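Ralham Hall kitchen users' meeting, August 16, 2024

Minutes of the last meeting were agreed.

1. Clearing up after lunch
Trays are coming back with cups and chopsticks still on them. Agreed that cups and foil come off first, then dishes go in the gray rack. Rice to be wiped off the table before the next group comes in - not left for the evening.

2. Racks
Siriwan group asked for 2 more of the gray racks. Garier to be asked for a price. Limit of $200 agreed.

The gray rack and the blue dish, at clearing up:

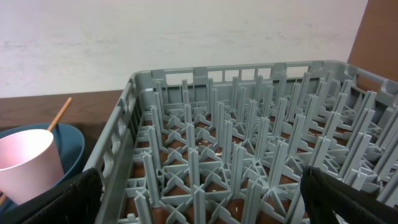
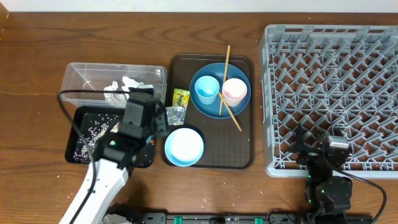
Dodidell replied that one more rack would be enough if plates were put away the same day. Left over to September.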